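Subject: Re: [tufa-readers] Leviticus in small portions
Date: 29th October

Dear all,

I have been meaning to answer this since I first read it, and then I wanted to go back to the chapter itself before I opened my mouth, so forgive the delay. The earlier message is below for those who have joined since.

> I'm going to confess something to the list. I started the reading plan
> in June with great hopes, got through Genesis at a gallop, enjoyed the
> first half of Exodus, and have now been stuck in the opening chapters
> of Leviticus for longer than I care to say. I read about the grain
> offering with the oil and the frankincense and I come away with
> nothing. Is it all right to skip ahead to Numbers? Or does anyone
> have a way of reading these chapters that doesn't feel like reading
> somebody else's cookbook?

First of all, yes, it is all right to skip ahead! The plan is there to help you and it has no power to scold you. I skipped Leviticus entirely the first time I tried to read the Bible through, and the second time too, and I was well into middle age before I sat down with it properly.

But since you asked for a way of reading it, let me tell you what finally helped me, and you can take it or leave it. I stopped trying to read it by the chapter. Leviticus 2 is only sixteen verses long, and I spent a whole week on it, a few verses each morning with my coffee, reading them out loud. It sounds silly, but these are instructions, and they make more sense in the ear. After a few mornings I began to notice how many ways there are to bring the same offering. It can be baked in the oven, or made on a griddle, or cooked in a pan. I picture different kitchens, and different people standing in them, and every one of them has something they can bring. I had hurried past that for years.

Then there is the salt in verse 13. "With all your offerings you shall offer salt." My old study Bible (the Tindport one, with the brown cover that sheds all over my lap) has a long note on salt and covenants and sends you over to Numbers 18, so if you do skip ahead you will meet it there anyway and may want to come back. And notice that leaven and honey are kept off the altar fire, though verse 12 lets them come as first fruits. I don't have a tidy explanation for that. I have read several and I believe a little of each.

Your cookbook remark made me laugh, and I think you are closer than you meant to be. My grandmother's recipe box is dull as dust to anyone outside the family. Half the cards only say "butter, the usual." But I can't read them without seeing her at the stove, and I suspect these chapters were something like that to people who had stood in the courtyard and smelled the smoke.

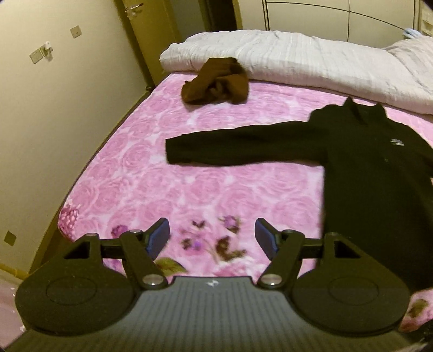 The other thing I would suggest is reading chapter 5 alongside it, around verses 7 to 13. Someone who can't afford a lamb may bring two turtledoves or two young pigeons, and someone who can't afford the birds may bring a little fine flour. I read that to our small group at Jolero last winter and we ended up talking about it for the whole hour, and never got to the psalm we had planned. If you remember the poor couple in Luke 2 bringing their pair of birds (that comes from Leviticus 12), it gives you a little jolt of recognition - or it did me.

For a commentary, I would go gently. The big Fovusero volume runs to 495 pages and is very good, but I would keep it for looking things up. I tried to read it straight through and gave up on page 20, still in the introduction. A plain Bible with decent cross-references will carry you a long way.

So my suggestion is three verses a day until you reach the end of chapter 2, and then see how you feel. If you are still miserable, go on to Numbers with a clear conscience, and write and tell us how you get along with the census.

I would love to hear from anyone who reads these chapters in a different translation. Mine says "grain offering" where my mother's old King James has "meat offering," and that puzzled me terribly as a child, as there isn't any meat in it.

With warm wishes to all of you, and especially to those who are behind,

Your list host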